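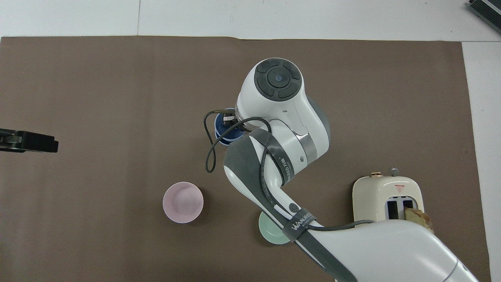
Search the archive Go Advanced
List home | Threads | By author | By month | Subscribe
Filed under: Trips & Destinations > Islands

Subject: Re: Snorkelling at Nastura – worth the faff?

Hi Mayuree, hi all,

Mayuree Nuchit wrote:

> Hello everyone, long-time reader, very occasional poster!
> We've got nine nights in Jastari in September and I'm trying to
> work out if it's worth going over to Nastura for the snorkelling
> or if we should just stay put and use the town beach. My sister
> isn't a strong swimmer and gets seasick on a pedalo. We won't
> have a car. Also, has anybody stayed at the Dumitrescu guest
> house lately? The reviews are either glowing or furious and I
> can't find one in the middle.
> Thanks,
> Mayuree

Yes, go! We went the September before last and I've been boring people about it ever since, so you've asked the right person (or the wrong one, depending on how long your tea break is).

The crossing first, as I know that's the bit your sister will be fretting over. The Jindamus boat takes 40 minutes and the first half of that is inside the harbour wall and along the headland, so it's as flat as a bath. Then you come round the point and it does roll a bit. I sat outside at the back on the left, looked hard at the land and ate ginger biscuits the whole way, and I was fine, and I'm someone who feels ill reading a map in a parked car. Take the first boat in the morning if you can bear the early start. The wind gets up after lunch most days and we had a much livelier ride home than we did going out. They stop selling tickets 5 minutes before it leaves and they mean it – we watched a whole family get turned away with their lilos already blown up.

There are three places to get in the water. The one by the jetty is where the day trippers all flop down, and the bottom is just sand, so you'll see a few small silvery things and a lot of other people's feet. Don't stop there. Follow the path up past the chapel and down the steps on the other side. There are 209 of them, it's painted on the wall at the bottom, and coming back up in wet sandals with a bag of towels you will believe every one. But the cove down there is lovely.

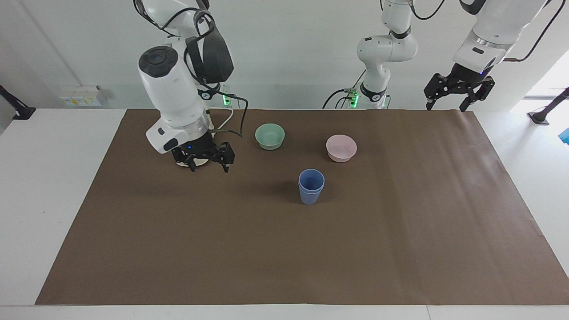 It shelves very slowly, so your sister can stand up for a good long way out, and the rocks on the right-hand side have all the life on them. We saw wrasse, a big grumpy-looking grouper, urchins by the hundred (shoes, please) and an octopus that my husband still insists was a plastic bag. I was closer. It was an octopus.

The third place is round the north end and you need a boat or strong legs. We never got there. If anyone else on the list has, do chip in.

Gear – bring your own mask if you've got one that fits. The hire ones at the jetty are all right but the straps have had a hard life, and mine let in water from the minute I put it on. Fins I wouldn't bother with in the cove. A float or a pool noodle for your sister would be a good shout, she can just lie on it with her face in and drift. And a T-shirt to swim in! I burnt the backs of my knees so badly I had to sleep on my front.

Food on the island is one café, open when it feels like it. We took rolls from the bakery behind the bus stop in Jastari and peaches and far too much water, and drank all of it.

Now, the Dumitrescu. I think I can give you your middling review. We had three nights there at the end of our trip. The rooms at the back are quiet and look out over fig trees, and the breakfast is huge. The rooms at the front are above a bar with a very keen accordion player. I suspect that accounts for both kinds of review. Ask for the back when you book, then ring up and ask again. The showers are tepid by eight in the evening whichever side you're on. No lift either, and ours was on the top floor, so my knees were quite glad to get home in the end.

You won't need a car at all. The bus from the airport drops you at the harbour and everything else is walkable.

With nine nights I'd keep the island trip loose and go on the first calm morning you get. The woman in the ticket hut will tell you straight if it's going to be rough, she talked us out of going on our first try and we had a day on the town beach instead, which was perfectly nice but no octopus.

Do let us know how you get on, and tell your sister the left side at the back!

Jan

--
To leave this list, send a blank message with "unsubscribe" in the subject line.
Previous in thread | Next in thread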